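Lecomte opens computer teardown service to outside recyclers

Stovton, May. Lecomte, the automation firm behind the Fanitz work cell, will begin taking orders for the cell as a monthly service. Until now it has been available only to two partner shops in Fultlow. The cell uses a single robot arm to work on desktop computers, with the case opened and laid on its side.
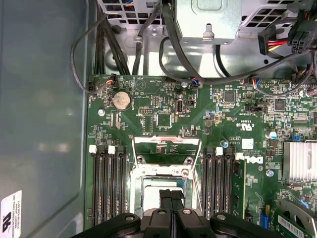
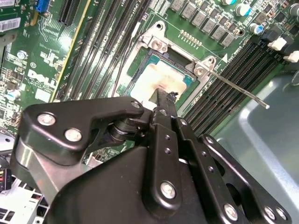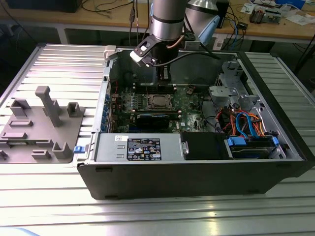
The robot and the open desktop on the table at Lecomte.

The service is aimed at small and mid-size refurbishers that handle too many machines to strip by hand and too few to pay for a full line. A customer gets the arm, the gripper, two cameras, a set of plastic fixtures and the software. Lecomte installs the cell, trains two operators and replaces worn gripper fingers at no extra charge.

The price is $2,071 a month on a one-year contract. Customers who want the software set up for more than one case size will pay $2,203. Both plans cover up to 1,000 desktops a month, and the company said it will bill extra units at a flat rate to be published before the first deliveries.

At launch the cell is offered for 5 jobs: removing memory modules, removing processors, pulling expansion cards, unplugging internal cables and taking out drives. A person still has to open the case and place it on the table. Laptops and all-in-one machines are not supported.

"Shops asked us for the processor and the memory first, so that is where most of the work went," said Odette Guillot, product manager for Fanitz. "Cables took longer. A cable never lies in the same place twice, and we had to slow the arm down for them."

Guillot said the cell is slower than an experienced technician on any one computer. Lecomte is pitching it for evening and overnight hours, with an operator on site to load machines and clear stops. The software pauses when it can't identify a part and sends a picture to the operator, who can pick the right spot on a screen or skip the step.

Buyers will need a level floor, a standard wall outlet and a wired network connection. The table is included. The cell does not wipe drives or test parts, and customers will have to keep their own procedures for both.

Lecomte is accepting orders through its Stovton office, which is open until 5 p.m. Shops in the Fultlow area can book a demonstration and bring their own computers to it. The first outside cells are due to be installed over the summer, with existing partners moved to the new contract when their current terms end.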